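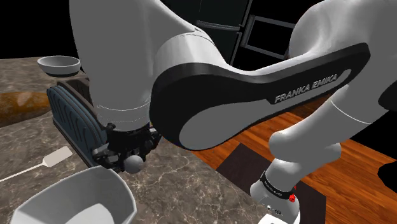

A reader who sells zines at Clalilby wrote in after the last page went up and asked why her print stack curled overnight in the hall when the same stock had lain flat at home for a month. Her table was against an outside wall, and the prints had been left in an open tray. Paper takes up moisture from one face faster than the other when only one face is exposed. The exposed side swells and the sheet bends away from it. Her question prompted most of what follows, a collection of workshop notes for people who make, pack and sell small press comics, prints and zines at conventions.

Posted 09/08/2023

Flattening curled prints

Stack the prints face to back with a sheet of clean newsprint between every few. Put the stack between two boards larger than the paper on all sides. Shelf board works if the faces are smooth and clean. Load it evenly with books and leave it two days in a room at normal humidity. Do not iron inkjet prints. Toner prints will stick to whatever is touching them if heat is applied.

If the curl comes back within an hour of unloading, the paper has not reached balance with the room. Change the newsprint and repeat.

At the show, keep the stock in sleeves with a backing board and put out only one copy of each print. A closed box holds its own humidity well enough for a weekend.

Cutting

A guillotine trimmer with a dull blade pushes the top sheets sideways before it cuts them. The result is a stack where the bottom page is wider than the top. Test by cutting a single sheet of copier paper held loosely. If it folds before it cuts, replace or sharpen the blade.

For hand trimming, use a steel ruler with cork backing and a snap-off knife. Make several light passes. Break off a segment after every ten or so books, sooner with coated covers. Put the used segments in a lidded tin, tape the tin shut when full, and label it.

Always trim after folding and stapling. The inner pages of a folded booklet creep outward, and a 32-page zine on ordinary paper can show a step of a sixteenth of an inch or more at the fore edge. Leave that margin when laying out the inside pages. Page numbers set too close to the outer edge are the usual casualty.

Folding and creasing

Find the grain first. Cut two strips from the same sheet, one in each direction, and hold them out by one end. The strip that droops less has its grain running lengthwise. The fold should run with the grain. Cover stock folded across the grain cracks along the spine, and dark solid ink makes the crack show white.

Score heavy covers before folding. A bone folder run along a ruler is sufficient for card up to 80 lb cover. Above that, use a scoring board or have the printer do it. Fold so that the raised ridge of the score is on the inside.

Stapling

Set the long-reach stapler's stop with a dummy book and tape it in position. The stop on the Griltollow stapler in this workshop drifts under repeated use, and the tape fixed it. Staples should pass through the fold from the outside and close on the center spread. Leg length matters more than brand. Legs that are too long overlap and lift the page; legs that are too short do not clinch.

Two staples are enough for anything up to digest size. Place each one a quarter of the spine length in from the end.

Rust is a real problem in stock stored in a garage. Galvanized staples delay it. Stainless staples are available for most long-reach models and cost more. For a run of 300 copies the difference is small compared with the paper.

Adhesives

Glue sticks fail on coated paper within a year. PVA is reliable but wets the sheet, so apply it thinly with a stiff brush from the center outward and press under weight until dry. Double-sided tape is clean and quick for mounting prints on board, though the rubber-based types yellow. Look for acrylic adhesive on the label.

To lift a price sticker from a plastic sleeve, warm it briefly with a hair dryer on low and peel at a flat angle. Take the print out of the sleeve first. Remaining adhesive comes off with a cloth dampened with rubbing alcohol. Test a corner of the sleeve before doing the rest.

Packing boxes

Paper is heavy. Small cartons are better than large ones. A carton that once held copier paper is close to the correct size and has been made for the load. Keep each under 35 pounds, which most people can carry from a parking structure without setting it down.

Pack books flat, spines alternating, in stacks of equal height. Fill the gaps with folded cardboard. Crumpled paper compresses and the stacks begin to slide. Books packed upright in a half-full carton will lean and take a permanent set, particularly in a hot car.

Label two adjacent sides and not the lid, as the lid is hidden once cartons are stacked. Write the title, the count and the table side it goes to.

The Prillside folding crate is convenient and survives being dropped, but the floor flexes. Cut a piece of quarter-inch hardboard to fit the bottom.

Table setup

A standard hall table is six or eight feet long and 30 inches deep. Confirm which with the organizer. Mark the dimensions on the floor at home with masking tape and lay out the full display inside the lines. Photograph it from the front, print the photograph, and put it in the cash box.

Tablecloths should reach the floor on the public side. Polyester travels without creasing. Fix it with clamps; some halls prohibit tape on their furniture. Bring four clamps with a jaw opening of at least two inches, as folding tables often have a thick rim.

Wire grid panels need a wider base than the fittings supplied with them provide. Join two panels at a right angle with cable ties and the assembly will stand unaided. Hang the heaviest prints on the lowest row.

Upright book stands hold a thin zine poorly. The cover curls forward after an hour. Slip a piece of greyboard, cut slightly under page size, behind the display copy.

Cleaning and storage after the show

– Wipe sleeves with a dry microfiber cloth before boxing them.
– Wash the tablecloth cold and hang it. Do not fold it damp.
– Count remaining stock as it goes into the carton and correct the label the same evening.
– Remove batteries from lights and card readers that take them.
– Discard display copies with worn corners or mark them down and keep them separate.

Store cartons off the floor on slats or a pallet, a few inches away from outside walls. Concrete passes moisture into cardboard all year. Relative humidity near 50 percent is suitable for paper, and 55 is acceptable. A cheap hygrometer is accurate enough once compared with a second one. Check the cartons in January, when heated rooms are driest and boards begin to warp in the other direction.

A Juška flat file was added here after the last show season. Its drawers take an 18 by 24 inch print with clearance. Line each drawer with acid-free tissue and do not fill it past two thirds – the top sheets catch on the drawer above and crease along the back edge. Overfilled drawers can usually be freed by removing the drawer above and lifting out the top inch of paper.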